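Exam Room Readiness Checklist – Ullirier Testing Centre
Room 2, admissions test sittings
Completed 3rd October, before candidate check-in

Entry and exits
Main door opens fully, closer works – Yes
Rear fire exit clear on both sides – No
Comment: A stack of spare chairs was in the corridor outside the rear exit. Moved to the storeroom. Please don't leave them there between sittings.
Exit signs lit – Yes
Evacuation map posted and current – Yes
Comment: The map still labels the lobby as Skutent Hall. The route is correct, so passed. New copy requested.

Seating and desks
Desk spacing meets the test provider's seating plan – Yes
Seats set out match the sitting list (57) – Yes
Accessible desks available (2) – Yes
Comment: One of the accessible desks has a stiff height crank. It can be adjusted before candidates arrive but is hard to turn from a seated position. Logged for repair.
Chairs stable, no loose backs – No
Comment: Six chairs pulled from the back row and replaced from storage.

Electrical and computers
Power boards off the floor and not daisy-chained – Yes
Cables taped or covered across walkways – Yes
Comment: Tape lifting near the proctor's desk. Redone.
All stations start the Bangera test browser – Yes
Backup power supply holds the server through a short outage – Not tested
Comment: Test is due in October. Do it on a day with no sitting booked.

Air, light and noise
Room temperature comfortable with door closed – Yes
Lights working, no flicker – Yes
Outside noise acceptable – Yes
Comment: Mowing on the Sultar side of the building could be heard with the windows open. Keep them closed during the verbal and writing sections.

Candidate belongings
Lockers open and lock properly – Yes
Prohibited items notice displayed at check-in – Yes
Scratch paper counted and stored out of reach – Yes
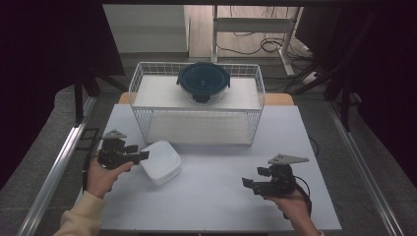
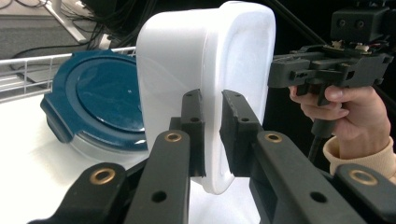
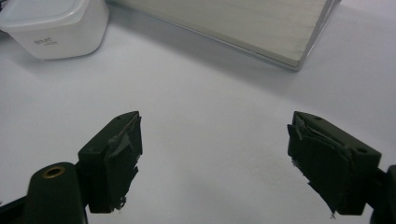
First aid and emergency
First aid kit sealed and in date – Yes
Extinguisher tag current – Yes
Emergency contact sheet at the proctor's desk – Yes
Comment: The after-hours number was missing. Added by hand, to be typed up with the new map.

Result: Room may be used. The crank repair and backup power test stay open and carry over to the next check.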